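Camorel Wall and Trim Paint
Matte interior paint by Kevovine

Camorel is the paint we kept coming back to while we were building our own range, and we're so pleased to have it on the shelf at last! It's a flat, water-based paint for walls, ceilings and woodwork, and it goes on thick enough that most people stop after two coats. The color has real depth to it in the evening (we've all got it at home by now, so we've had plenty of evenings to look).

Kornél Bognár mixed the first batches in the back of the Pliltmont shop, and he's still the one who signs off each color before it goes into cans. If you've ever bought a "blue-gray" that went baby blue the minute it dried, you'll understand why he takes so long over them. 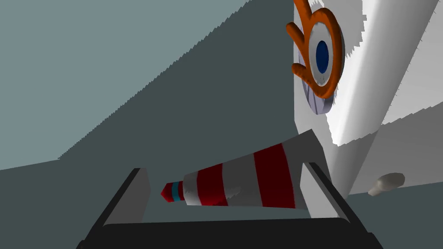

COLORS

Camorel comes in a short list of colors that all sit happily next to each other. The grays lean a little green or a little blue, the whites are soft, and there's one proper red for anybody who wants a front door or a set of shelves to sing.

Bozsik Slate: the best seller, a quiet blue with a lot of gray in it. Lovely in north-facing rooms, where brighter blues can look chilly.
Pond: darker, greener, great on a chimney wall or inside a bookcase.
Flour: our softest white. Warm, but it won't go yellow on you next to white tile.
Stove: a near-black with a touch of brown. Trim and stair rails love it.
Post Red: needs a gray primer underneath and is worth every minute of it.

Sample pots are available in all of them. Please do paint a sample on a big piece of card and carry it around the room for a day or two! Morning light and lamp light can make the same color look like two different paints, and a tiny square taped over your old wall color will fool you every time.

Sheen

Camorel Wall is dead flat. Camorel Trim has a low eggshell finish that's easier to wipe, and it's what we'd put in a kitchen or a kid's room, walls included. Both are tinted from the same recipes, so you can run one color over the walls, baseboards and doors and see only the small change in shine where they meet. It's a look we adore in small rooms, hallways especially.

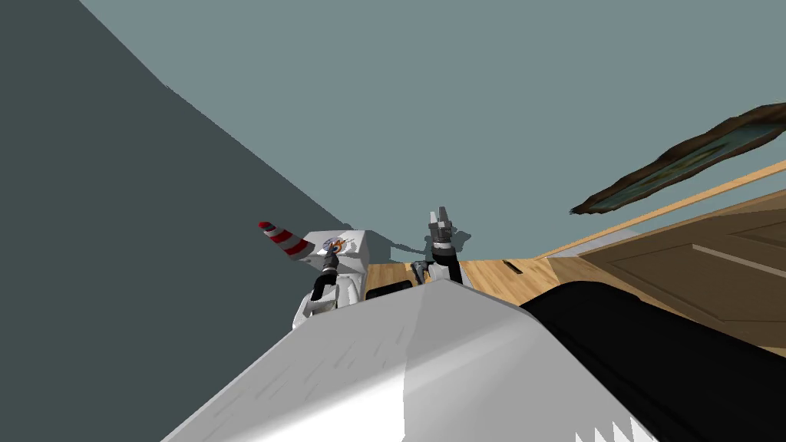 How to put it on

Wash the wall first, even if it looks clean. Kitchens need a degreaser. Fill the dents, sand them smooth and spot-prime the filler, or you'll see every patch through a flat paint.

Stir the can from the bottom up for a good long while. The pigment settles, and the last inch is where all that lovely depth is hiding. If you're using more than one can, pour them together in a big bucket before you start.

Cut in one wall, then roll that wall before you move on to the next. A medium-nap roller is right for plaster and drywall, and a foam one for flat doors. Load it well and keep a wet edge. Wait 4 hours between coats, longer if the weather's damp, and don't go back over a half-dry patch (we know, it's so tempting).

Leave the eggshell 5 days before you scrub it or lean anything against it. It's touch-dry long before then, but the surface keeps getting tougher all that week.

Brushes rinse out in cool water with a little dish soap. Please let leftover paint dry out before you throw the can away, and check what your town asks for.

Where a deep color meets a pale one, such as Pond beside Bozsik Slate, paint the paler side first and let it run a little past the line. Tape over it, seal the tape edge with more of the pale color, then roll the dark one on and pull the tape while it's still soft. You'll get a line as crisp as paper.

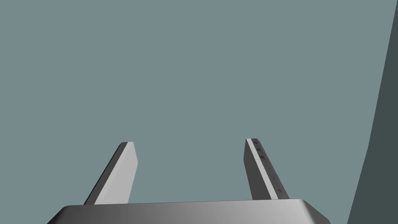 Kornél Bognár adds that the sealing coat should be thin, just enough to fill the tape's edge, and that he'd wait for it to dry fully before opening the dark can. He also likes to pull the tape back on itself, low and slow, starting from the top.

Custom colors can be mixed at the Pliltmont counter from a chip or a scrap of fabric. Bring something bigger than a postage stamp if you can! We keep the recipe under your name, so touch-up cans are easy to order later. New colors go on the wall chart every April.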